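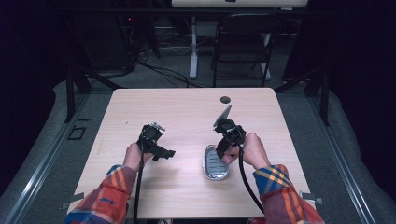
TILLCOMBE – Widholm is pleased to share that the training floor at its Irdale plant is now open on both shifts, giving the people who pack and sort our bath and kitchen goods a real say in how the new robots learn their work.

Packers who sign up spend part of the day at a table with a pair of hand-held grippers, handling everyday items such as soap dishes the way they would on the line, and their movements are used to teach the machines. Sessions run 30 minutes, and everyone stays on their regular pay.

"I have packed here a long time, and I was nervous, I will admit it," said Märta Wikström, shift lead at Irdale. "But it is our way of doing things that goes into these robots – and I would much sooner be asked than told!"

The first 4 robot stations, built with our longtime partner Bakke, start up in May. All 246 Irdale employees keep their jobs, with the heaviest lifting moved to the machines first.

Media contact: Widholm Press Office, extension 2105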